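Teaching Two Arms to Open a Backpack
Final project report, Robot Manipulation Lab
Sohail Afridi
2020-04-10

What I wanted to find out

When I signed up for this project I figured the hard part would be the zipper pull. It's small, it flops around, and you have to grab it just right. So my plan was to spend the whole term on grasping, get that part working, and then coast. That isn't how it went! Most of my time ended up going into the arm that doesn't touch the zipper at all, and this report is mainly about that other arm.

The question, as I finally wrote it down for my advisor, was this: if one arm pulls a zipper on a soft bag, does it help to have the second arm's hold learned from demonstrations, or can you get away with a fixed hold that you pick by hand? I called the fixed version Hellby and the learned version Umley (I name my branches after places I make up, sorry to whoever inherits the code).

How the data was made

All the demonstrations were done by teleoperation. I drove both arms myself, watching the bag directly for the first few days and then switching to the camera views only, so that I wouldn't be using information the policy could never have. Switching was painful. From across the booth a zipper is basically a dark line, and I kept closing the gripper on fabric. The wrist view fixed most of that.

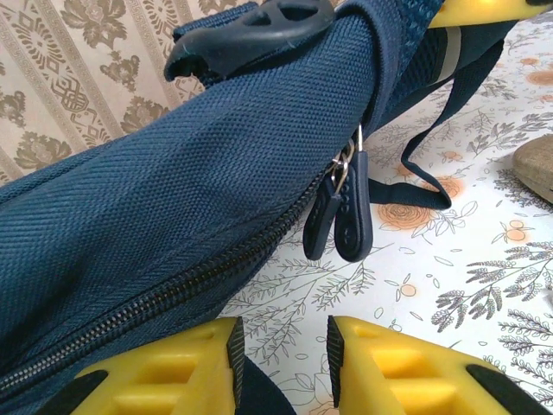 I recorded 1,510 demonstrations in total and threw out the ones where I bumped the rail, lost the pull twice in a row, or just got confused about which hand was which. That left me 1,000 to train on, which was a nice number to land on, and yes, I stopped cleaning when I got there. Each one starts with the bag dropped in a new spot and at a new angle. I didn't smooth out the straps between runs. An early batch where I had been tidying them up gave me a policy that fell apart the first time a strap crossed the zipper, so I tossed that batch and started over.

The policy itself is nothing fancy. It takes the camera images and the joint positions and puts out a short chunk of joint targets for both arms, then does it again. I borrowed the training code from an older project in our lab called Sumen and changed the image encoder and the way the chunks get blended. The blending mattered more than I expected -- without it the arms had a little hiccup at the end of every chunk, and a hiccup while you're holding a zipper pull usually means you aren't holding it anymore.

Clutter

My first trials were too clean. With just the bag on the table, both versions looked great and I couldn't tell them apart, which makes for a pretty boring report. My advisor suggested adding things that have nothing to do with the task and leaving them wherever they end up.
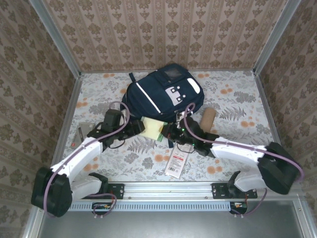 Hellby took this pretty badly. Its holding arm goes to a spot measured from the outline of the bag, and anything lying near the bag could get mixed into the outline. Then the hold would land too far out, the arm would pinch a bit of strap or nothing much, and the whole bag would slide along with the zipper. Umley was thrown off sometimes too, but it tended to hesitate and come back. I really liked watching that, even when it ended in a failed trial.

I ran 600 trials, split evenly between the versions, with the same set of starting positions for each. A trial counted if the zipper ended up at least halfway open before the timer ran out. Umley won in clutter by a clear margin. On the clean table the two were so close that I wouldn't claim a difference.

What the holding arm learned 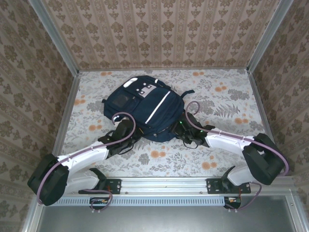
I never told Umley where to hold. In the demonstrations I had used whatever felt right, and when I went back through them I found I'd been pretty inconsistent. The policy was more settled than I was. It liked to work low on the bag, with one gripper at each lower side and the top end pointing at the far wall, and it would get both arms in contact before it tried anything else. Hellby goes for the zipper first and braces second. I tried swapping that order in Hellby by hand and it got better, though it still slid in clutter.

My guess is that early contact takes some of the slack out of the fabric, so the zipper moves less when the pull starts. I can't prove that with the sensors I had. There's no force reading at the fingertips, only motor current, and the current signal was too noisy to say much.

Things that went wrong

The shiny stripes on the bag were a headache. Under the brighter lamp setting they washed out in the images, and the policy would drift toward them. I turned the lamp down and added brightness changes during training, and that mostly took care of it.

I also lost 2 days to a loose bracket bolt. The success rate kept dropping and I was sure it was my blending code, so I rewrote the blending code. Then I leaned on the rail and felt it wiggle. The rewritten version is still in the repo, under Orozco, and it works fine if anybody wants it.

What I'd do next

I'd like to try bags the policy has never seen. Everything here was trained and tested on one bag, so I can't say if the holding habit carries over to a stiffer one or to something with no structure, like a pencil pouch. I'd also like to score the trials by how far the zipper traveled, because halfway open turned out to be a clumsy cutoff and I had a bunch of trials that stopped just short. The lab is letting me keep the booth through May, and I'm starting with the scoring script.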